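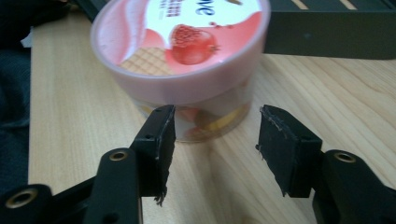 The finger pads are the next thing to change on the Kivis gripper. The present ones are glued to the flat inner face of each finger, and the glue gives out at the lower end first. On the left finger the bottom corner of the pad now hangs down in a ragged flap, and the right pad is frayed at its lower tip as well. The upper edges are scuffed on both. The brass-ringed holes in the linkage bars look fine and I am leaving the linkage alone.

On Sat 20 June Lina Kassab wrote:
> I still think the pads are a side issue. My build drops tubs
> because the fingers close out of parallel, and new rubber did
> nothing for that. Have you measured the gap at the tip and at
> the root with the motor holding? Also, which test objects are
> you using? Boxes hide this problem. Round things with a lid
> do not.

Lina, yes to the measurement. With the motor holding, the gap at the tip is 2 mm wider than at the root. That is with the Clorkow servo at its default current limit. I had the same number in April, before the pads started to go, so I agree the two faults are separate.

Test object is a short ice cream tub with a rounded lid rim. The side wall is round, so a finger that is out of parallel touches it in one place only and the tub turns.

Plan for this week:

1. Strip both pads and clean the faces with alcohol.
2. Cut new pads from 3 mm rubber sheet, with the lower end wrapped under the fingertip and clamped by a small plate. No glue on the wrap.
3. Leave the new pads 24 hours before any load.
4. Shim the right finger at its upper screw and measure again.

If the shim closes the gap I will put the revised finger file in the Ustmont folder. Sawsan Shboul asked for a version that fits the Nasrallah wrist plate. The hole spacing is different there and I have not drawn it yet.

Does anyone have a source for thinner shim stock in small quantities? The workshop only has one thickness left.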